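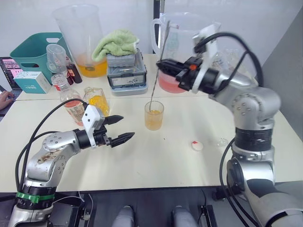
Photo: Viktória Lengyel

Small inspection firm being bought, what happens to our customer contracts?
Posted in Buying and Selling a Business

Hi everyone, I hope this is the right board. My brother-in-law and I own a little weld inspection company called Unine, 16 people including the two of us, and a bigger testing group named Mészáros has made us an offer. We like them and we're fairly sure we want to say yes. They want to buy all of our shares and keep the name on the door, at least for the first while.

What's keeping me up is the contracts. Our biggest customer is Gedholm, and that agreement has a paragraph saying we can't "assign or transfer" it without their written consent. My brother-in-law says it doesn't matter in a share sale, the buyer's people say it might, and our lawyer is away until Monday. Do we have to tell Gedholm before we sign? I'd hate to have them hear it from somebody else, but I'd also hate to tell them and then have the whole thing fall through!

Turnus

Congratulations, first of all! I went through this with a calibration shop a few years back and I remember that feeling in the stomach very well.

In a share sale the company that signed the contract is still the same company afterward, it just has new owners, so a plain "no assignment" paragraph often isn't triggered. That's likely what your brother-in-law means. But please read the rest of the contract too, especially the back pages (ours was hiding under Termination, of all places), and look for the words "change of control" or "change in ownership." If that's in there, you may need their consent, or they may have the right to walk away. It also depends on which state's law the contract is under, so do save that one for the lawyer.

As for timing, we signed first and made the customer's written consent a condition of closing. The buyer agreed on what we'd say, and then I called the customer myself and sent the letter the same afternoon. Check your confidentiality agreement with the buyer before you pick up the phone, though. Ours said we couldn't mention the talks to anyone without their okay, and I very nearly did.

Oh, and ask about your inspectors' certifications. If any were issued under your own company's written procedure, find out whether the new owner plans to keep that procedure going. We had a few weeks of muddle over it.

Etelka Győri

just get the consent, its one letter. our buyer wanted it for every customer over 900 dollars a month which was silly but we did it

calshop883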